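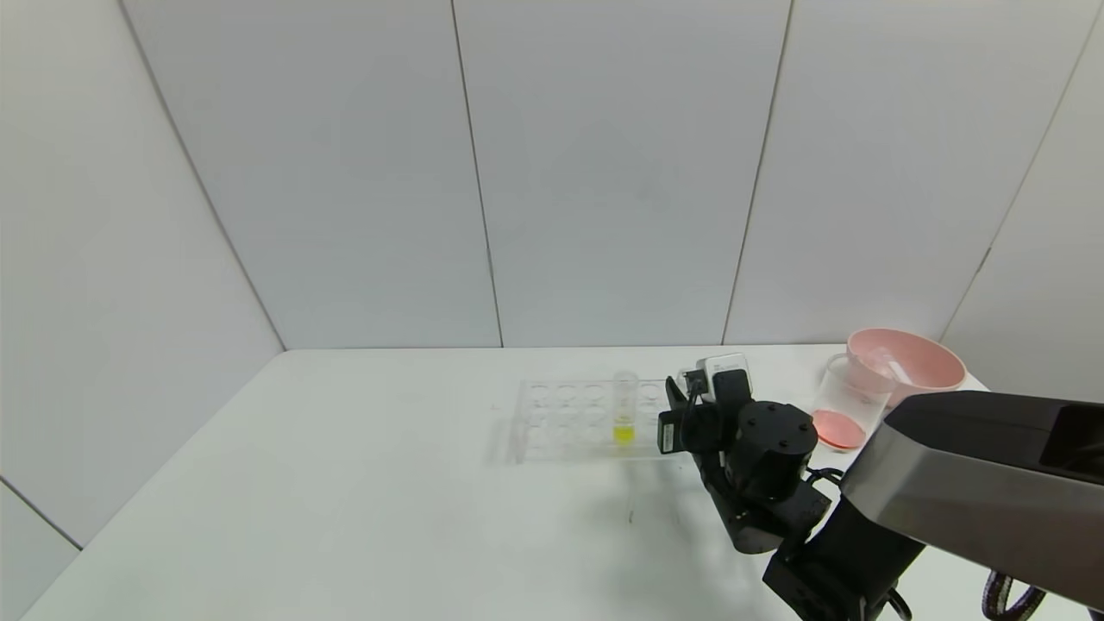 Minutes of the Bench Users' Meeting, Umura Room, Prisbridge
Friday, January 9, 2026

The meeting was opened at the usual hour. The minutes of the previous meeting were read and accepted with one correction: under the item on storage, "the lower cabinet" should be read as "the lower drawer". The agenda was accepted as sent out.

1. The white table and the panels
It was reported that the table with the white panels is now used most days for the dyed liquids. The users are satisfied with the surface. Colors are easy to compare there and a drop is noticed at once. The clear rack is more difficult to see against the white, and it has been knocked with a sleeve more than one time. A proposal to put colored tape on the rack was discussed. Some were against, as tape leaves glue on acrylic and the glue is hard to clean. It was decided to leave the rack without tape and to keep it toward the back of the table.
For cleaning the acrylic: lukewarm water, mild soap and a soft cloth. Alcohol must not be used on it. This was already agreed last year but the note has disappeared from the door, so it will be printed again.

2. Tubes
There was a long discussion about the two kinds of tubes. The clear test tubes go in the rack. The conical tubes with red print do not belong to this rack, and users should stop trying to press them in. A separate stand for the conical ones is on the order list (see item 4).
It was repeated that the caps should be put back when a tube is left overnight. During work at the table the tubes may stay open. The filling should stay low, well under the 45mL line, so that a tube can be tipped a little without loss.
The red printing on the older tubes wears off when they are washed. Tubes where the numbers cannot be read any more should be taken out of use and not returned to the box.

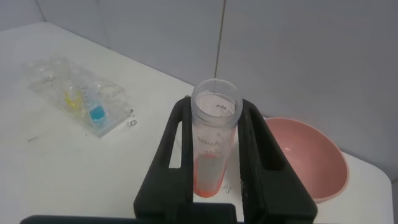 A remark came from the floor that orange is a poor choice for the conical tubes, as the print is red and the two are hard to tell apart when the light is low. The same speaker asked if blue could be used there and orange kept for the wells. The meeting found this reasonable. It will be tried until March and then looked at again. The yellow stays as it is.

3. The multi-well tray and the bowl
The tray comes back to the shelf with liquid in the wells too often. Dye that dries in the corners of a well needs long soaking, and last month one tray had to be thrown away. From now on the person who fills the tray also empties it on the same day. It should be rinsed two times and left upside down on paper.
The question of what the pink bowl is for was raised again. Some users pour old liquid in it and others keep clean caps in it – both at the same time is not possible. It was decided that the bowl is for waste liquid only. Caps go in a lidded box, which will be brought from the Shin project's shelf. The bowl is emptied in the sink at the end of the day and wiped dry.

4. Purchases
The offer from Iker was presented. It includes a stand for the conical tubes, new test tubes, droppers and a set of food dyes, for a total of $2,168. Several people found this high. The stand is the most urgent part, and it can be ordered separately together with the tubes. It was decided to place a first order for not more than $800 and to ask Iker for a new price on the rest. The droppers can wait, there is still a full bag in the drawer.
The Shin project has offered to pay for the dyes, on the condition that the turquoise is the same shade as before. The meeting thanked them for this.

5. Labels
The labels on the dye bottles should carry the color and the date of mixing. At present many bottles carry only the color. Bottles without a date will be poured out at the end of the month. Please use pencil or the waterproof pen, which hangs beside the sink – the normal pen washes off.

6. Other matters
The lamp in the Umura room was mentioned. It is good for the table but leaves the sink rather dark. A request to the building office will be sent.
The key for the side cupboard is still missing. Whoever has it is asked to put it in the tray by the door.
The next meeting will be in March, same room. Points for the agenda should be sent one week before.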